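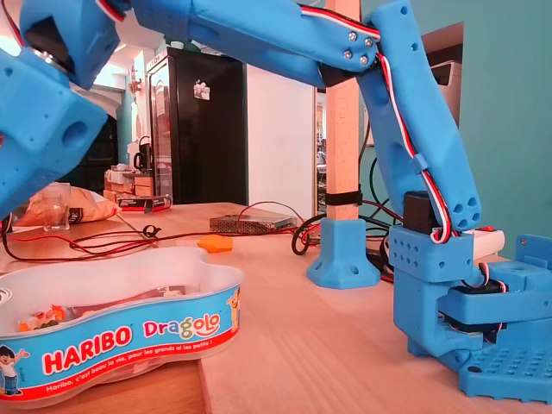

Vasilis Berisha: you can't count Dragolo as proper sweets, they're all gone before you've found a bowl

Posts > Darcy Kowalchuk > Thread

Darcy Kowalchuk · 11/22/24

1. Vasilis, that's fighting talk. I grew up on Haribo and I'll have a tub on the table over a posh box of chocolates any day. But fine – you've started me off now, so have a thread about sharing sweets.
3 comments · 8 shares

2. Gummies stay in the tub. I tried tipping them into a dish in February and by teatime they'd gone like pencil rubbers. Lid on, always, and whoever leaves it off buys the next one.

3. Wrapped ones are a different matter, they want to be out where people can see them. Put them in a bowl and everyone has a rummage. Leave them in the bag and it just gets shoved behind the kettle, and then in March you find it and feel sad.
7 shares

4. My favourite sort of bowl is see-through with a wavy edge, like a flower. Mine came from Trudel, 35 percent off and I'd have paid full price (don't tell them!). You can spot the one you're after without sticking your whole hand in.

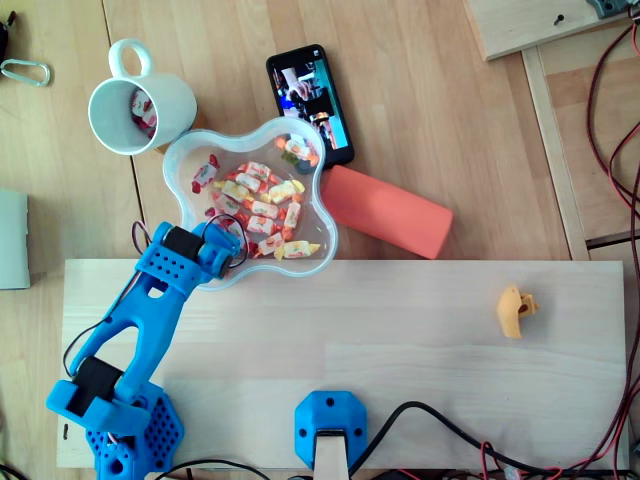

5. Mugs count as bowls
I'll argue this one all night. A white mug on its side with a few red and white wrapped ones in it is a perfectly good sweet dish, and you don't have to reach past anybody's phone to get at it.

6. Wrappers! Please can we all agree they go in the bin and not back in the bowl. I have unwrapped so much nothing in my life. The twisted-at-both-ends kind are the worst for it, they puff up again and look full.
8 comments

7. Somebody's asked what I'm getting next. Vendunel do a mixed bag of fruit chews that I keep walking past, so probably that – unless Vasilis wants to bring some, seeing as he's such an expert.
3 comments · 7 shares

8. He says he's bringing liquorice. Thread closed.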